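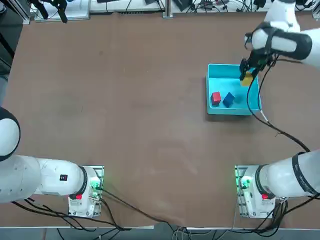
Has anyone got a brown matte tabletop to stay decent for longer than a season? Bought mine off Dreltby in April, the big size, sold as "scuff resistant", and I'm not convinced the word means anything. Look at the middle of it: scuffs, smudges, pale scratches, the lot. I've been told it's patina. Patina is what you call it when you're selling it. Before I spend another cent on wax, does any of this stuff work?
flutetti_fan

Paltlow cream, two coats, leave it overnight. Mine came up beautifully.
grubbyapron

Came up beautifully for how long? I did two coats of the Paltlow and on Wednesday I was back where I started, plus a greasy patch that grabs every bit of dust in the house.
flutetti_fan
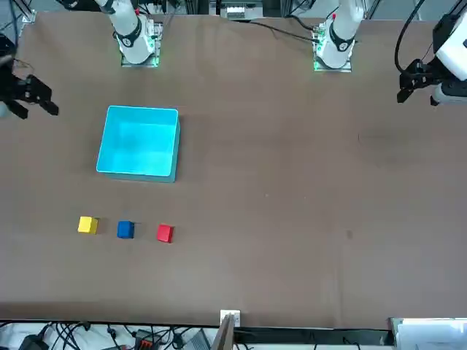 And the dark colour makes it worse. Every pale mark reads from across the room. I'd have been better off with a light finish, but the bloke in the shop swore the brown would "hide a multitude". It hides tea. That's its one talent.

You're all overthinking this. It's a work surface. Put a mat under whatever gets moved about and stop looking at it sideways at 7 am.
Sota Sakai

Disagree with Sota. I had a mat on mine and grit got underneath, so I ended up with a neat rectangle of fine scratches exactly the size of the mat. Plastic tubs are nearly as bad if you slide them. Pick them up.
Rin Sasaki

Sliding a tub doesn't scratch a properly cured finish. If it does, the finish was rubbish to begin with. I've had a Nakajima top for 13 years and drag everything across it.
grubbyapron

Thirteen years and not one mark? Photo or I don't believe it.
Rin Sasaki

Didn't say not one mark. Said I drag everything across it.
grubbyapron

Right. So it's scratched.
Rin Sasaki

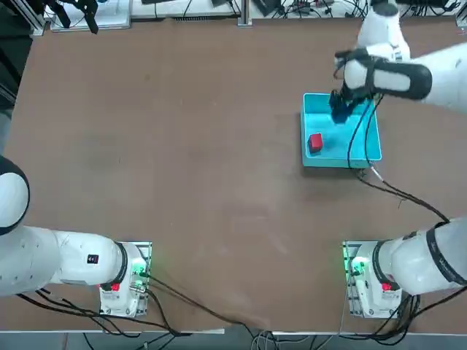

Shallow cyan tray with the red cube in it, same brown top.
flutetti_fan

Those look like light smudges more than scratches, at least some of them. Try warm water and a drop of dish soap before any product. If a mark's still there when it dries, it's in the finish and cream won't shift it, whatever it says on the tin.
Rin Sasaki

I'll try the soap on one corner. The Paltlow was $20, so forgive me if I don't rush out for a second tin.
flutetti_fan

Fair enough. I still reckon you put it on too thick.
grubbyapron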